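FOR IMMEDIATE RELEASE

Zuncombe laundry service drops the "perfect fold" and publishes a plain towel guide instead

ZUNCOMBE – Fanberg, the linen and laundry service, has released a short guide to folding and storing bath towels at home. It is called Good Enough Towels, it runs to seven pages, and it does not promise to change anyone's life.

The company says it wrote the guide after reading too many of the other kind. Popular folding advice tends to come with a system, a special board, a set of labeled bins and the suggestion that a tidy linen closet will lead to better sleep. Fanberg has washed and folded towels for paying customers since 2000 and has seen no sign of this.

"People ask us for the secret fold, and I don't believe there is one," said Kinga Sipos, who runs the folding room. "Half, half again, flatten it with your hand, put it away. If your shelf is narrow you fold it once more. I have tried the hotel roll and the envelope and the one with the tucked pocket. They come apart when you pull out the towel underneath."

Before writing anything down, Fanberg asked 91 of its customers how they store towels at home. Most fold them in a way they learned from a parent and see no reason to stop. A fair number do not fold at all and keep them in a heap in a basket. The company admits that this is a small group, that they already pay someone else to do their laundry, and that nobody should build a theory on it.

The guide covers terrycloth only. It asks readers to work on a clear, flat surface, to find the corners before doing anything else, and to turn the thick folded edge toward the front of the shelf so that one towel can be pulled out without dragging its neighbors along. Pinching by the corner is fine for lining up the edges. Carrying a heavy towel that way is not recommended, as it tends to open up again.

On baskets the guide is brief. Anything with holes in the sides will do. Fanberg looked at the Radedex, a lidded storage box sold for linens, and could not find a reason to prefer it to a cheap plastic basket with slots. The Ko folding board got a similar hearing. It makes neat squares, and so does a table.

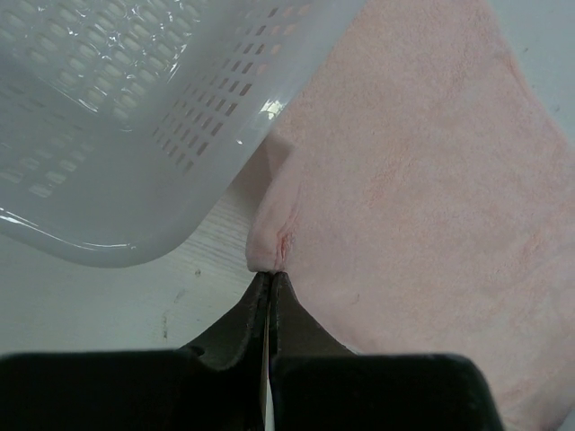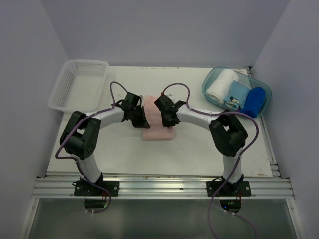

The guide is also doubtful about color sorting on the shelf. Keeping pinks with pinks looks nice in a catalog, but a household with 2 bathrooms is better off sorting by where the towels go. Washing is another matter, and new colored towels should still go in separately the first few times.

Dorota Jakubowski, who edited the guide, said several pages were cut before printing. "There was a whole section on the joy of linen. I took it out. What was left is the part you would tell a neighbor over the fence, and some of that I still argue with. I don't think the size of the final square matters at all, but Kinga does, so it stayed in."

Good Enough Towels is free at the Fanberg counter in Zuncombe from April and can be requested with any delivery order. Fitted sheets are not included. The company has no opinion on fitted sheets that it is ready to put in writing.

About Fanberg
Fanberg washes, dries and folds household linens for homes and small guesthouses in and near Zuncombe.

Press contact: Dorota Jakubowski, Fanberg, Zuncombe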